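Speaker notes - "The lid is off: looking after an old office desktop"
Talk for the Wedutau repair evening, September. Doors at half past six, start at seven.

Slide 1 - Welcome

Say hello, thank everybody for coming out, and point out the tea before I forget, as I did last time. Mention that there are 62 chairs and that the ones by the radiator are the comfortable ones. Phones on silent, questions whenever they like.

Start with the number. Sudard cleared out its old offices and 3037 desktops went on the list, most of them perfectly good machines that had spent their lives doing spreadsheets. We took in 300 of them. I'd like people to go home feeling that the inside of one of these is a place they're allowed to be, and if that's all they remember I shall be very happy.

Slide 2 - Finding your way about

Ask who has ever opened a computer. Be kind to whoever puts a hand up and then half takes it down again! Explain that the first look inside is always the worst one, because everything seems to want your attention at once, and that the trick is to find the processor and work outwards from there.

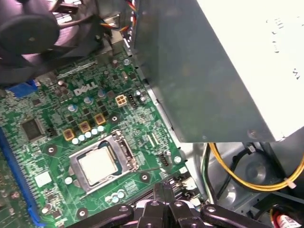

Once you know where the processor lives, the rest begins to fall into place, rather like finding the church in a strange village. Talk about the socket - a little metal surround that holds the chip down, with a lever at the side. The pale square you see in the middle of it is the heat spreader, the chip's lid if you like, and it's the part that the cooler presses against when the machine is all together.

Leave a good pause after this. Last year I rushed it and spent the whole interval explaining heat spreaders over the biscuits.

Slide 3 - Old paste and how to shift it

Paste goes between the spreader and the cooler, and after years in an office it can dry out and turn crumbly. Go through it slowly:

Power off, plug out, press the button once more to let the last of the charge go. Touch bare metal on the case. Lint-free cloth with a little isopropyl alcohol on it, and wipe gently inwards so you don't push muck into the socket surround. Let it dry. Leave the lever alone unless you really do mean to take the chip out, and if you do, never touch the contacts underneath. I can't say that often enough, so I'll say it twice.

Pass round the tube of Cletix paste and the spare cloths. Somebody will ask how much to use. A small pea in the middle is what I do, and I know there are people in the room who spread theirs with a card, and we can all still be friends.

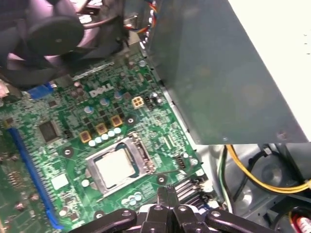 One regular at the Hagedorn workshop wrote in after the last talk to say that the pea is all very well, but beginners put the cooler down crooked, lift it up to have another look, and set it back on the same paste with air trapped in it. Their advice was to wipe it all off and start again every single time, however much it hurts to waste it.

I agree with every word of that and have added it to the handout. Tighten the cooler's screws a few turns each, going corner to corner, so that it comes down level.

Slide 4 - Cards, slots and what's worth keeping

Move on to expansion cards. People get very excited about these, so allow time. Plenty of office desktops came with a modest workstation card for somebody in the drawing department, and it's well worth reading the name on the shroud before you decide a machine is nothing special.

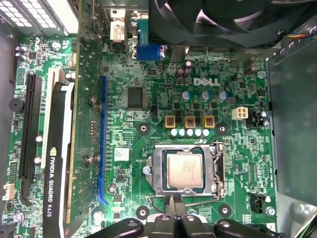
A card like the Quadro K620 won't please anyone's gaming teenager, but it will run a couple of screens for a person who does their accounts or family history at home, and that's most of the people we hand machines on to. If you do take a card out, undo its bracket first, look for a catch at the end of the slot, and then lift it straight up without rocking it. Put it down on an anti-static bag or a clean bit of cardboard, never on the jumper you've just taken off (I have done this).

Slide 5 - Over to you

There are 5 machines on the side tables with their lids already off. Small groups, one screwdriver each, and please put the screws in the egg cups. Remind everyone the kettle stays at the far end. Sign-up sheet for the next evening is by the door, pens beside it, and we have to be out by half past nine.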